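Renting Out My Spare Room: Your Questions Answered

May 2018
By the host at Jalach House

I get a lot of the same emails, so I've put my answers in one place. I let one room in my house, mostly to people who come to town for a short work contract, and I've been at it long enough to have made most of the mistakes. I'm not a lawyer and I'm not an accountant, so please check the rules where you live before you copy me!

How much do you charge?

The room is $800 a month, and that covers power, water, trash and internet. I used to split the bills at the end of each month and I hated it. I'd be standing in the kitchen with a calculator while somebody explained that they hardly ever used the dryer. One flat price is so much easier, even if I lose a little money in the winter.

Do you ask for a deposit?

Yes, and I keep it in a separate account so I'm never tempted to dip into it. Check your state's rules on this one, because some places are very particular about how fast you have to give it back and what you can take out of it.

How long do people stay?

My minimum is three months. I did try shorter stays for a while (weekends, even) and I was washing sheets constantly and never knew who was in my kitchen. The longest anyone has stayed is 12 months, and I was sad to see her go.

Where do you advertise?

I started with a card on the board at the Cakell grocery, believe it or not, and that still brings in the nicest people. I also list on Rebelo, which costs me $40 per listing and gets a lot more replies, though plenty of them are from people who haven't read a word of the ad. If someone asks me whether pets are allowed when the first line says no pets, I get a bit wary.

What do you ask when you meet someone?

What time they get up, what time they go to bed, how they feel about dishes. I also ask what bugged them about the last place they lived, and then I mostly just listen. I call the references too - every time, even when I like the person right away.

Do you need a written agreement?

Please, please have one. Mine is two pages and covers rent, notice, overnight guests, parking and which shelf in the fridge is whose. I wrote the first version myself, and it had a hole in it you could drive a truck through (I forgot to say anything about notice). I paid for a proper one after that.

What furniture should I put in the room?

A decent bed first. Spend your money on the mattress and go cheap on the nightstand. After that I'd say a real desk and a good lamp, especially if your renters bring work home. I had a tiny folding table in there for ages and kept finding people spread out all over my dining room. Since the desk went in I've had my dining room back.

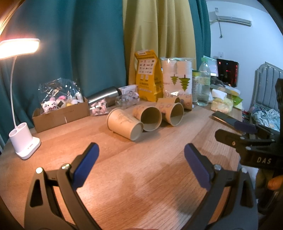

Denise's note, which came in after I first posted this page, said that she'd add a lock on the bedroom door to the list, plus a small lockable cabinet, and that she wouldn't rent a room anywhere without both. She's right, and I should have had it in here from the start. I put a Trullex lock on mine in April and it took me one evening and a fair amount of muttering.

What about guests and noise?

Guests are fine, just tell me first. Quiet after ten on work nights. I keep to it myself, which means no more late movies with the sound way up - I miss those.

Does it affect my insurance and taxes?

It can, so call your insurance company before anyone moves in. Mine wanted a form filled out and then bumped my premium up slightly. The rent counts as income too, so keep your receipts. Mine go in a shoebox, sorted by month if I'm having a good year.

Can I come see the room?

Sure, when it's free. It's taken right now, but email me and I'll add you to the list.

Last updated: this month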